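The Cheap Side of the Ground

When a football club builds a new stand, the newspapers write first about the boxes. They write about the carpets, the heated seats and the menu. I went to Hudance in October to look at the other end of the business, the terrace behind the south goal, where a place still costs 5 euros and where you must decide for yourself what to do with your coat.

The ground is called Karagiannis Park. It holds 1,485 people, of whom 801 can sit. The rest stand on concrete steps that were poured before the main stand had a roof. I had expected these steps to be empty on a wet afternoon. Half an hour before the match the best places, the ones against the crush barriers, were already taken, and people were greeting each other across the rows like neighbours over a fence.

A seat number is a kind of promise: this place is yours, even if you come late. On the terrace you have only a habit. One man told me he had stood beside the same pillar for so many seasons that he could find it with his eyes closed. He was at that moment standing one step lower, because a family had arrived before him. He did not complain to them. He complained to me, quite a long time, and then he shared his sunflower seeds with their children.

The view is not perfect. From the lowest steps the far goal line is hard to judge, and when the ball goes into the corner by the tunnel you must read what happened from the faces in the seats opposite. But the sound is very good. You hear the goalkeeper shouting at his defenders, and you hear what they answer.

Hudance wanted to replace the terrace with seats two years ago. The plan was drawn, and a local building firm, Satico, had given its price. The supporters did not march or hold up banners. They wrote letters, most of them by hand, and they asked for better drainage, new barriers and a second gate. In the end the club chose this smaller job, and Satico did it during the summer break.

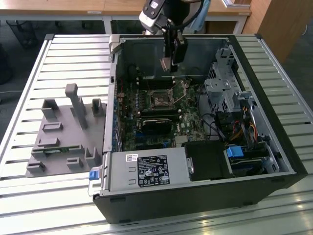 The second gate has changed the afternoon more than the barriers have. Before, everybody came in by the car park and walked behind the main stand, so the first arrivals filled one side and the late ones pushed in behind them. Now there are 4 turnstiles at the river end as well, and the crowd spreads along the steps by itself. The stewards told me they have less shouting to do.

Against Darkex the home side was a goal down at the break. The rain became heavier, and a few people moved back under the edge of the roof, where there is space for perhaps three rows. The others put up their hoods — umbrellas are not allowed — and stayed. The equaliser came late, from a free kick, and I must admit I did not see it. A tall boy in front of me had jumped too early. I felt it through the concrete, and a stranger took hold of my arm to tell me who had scored.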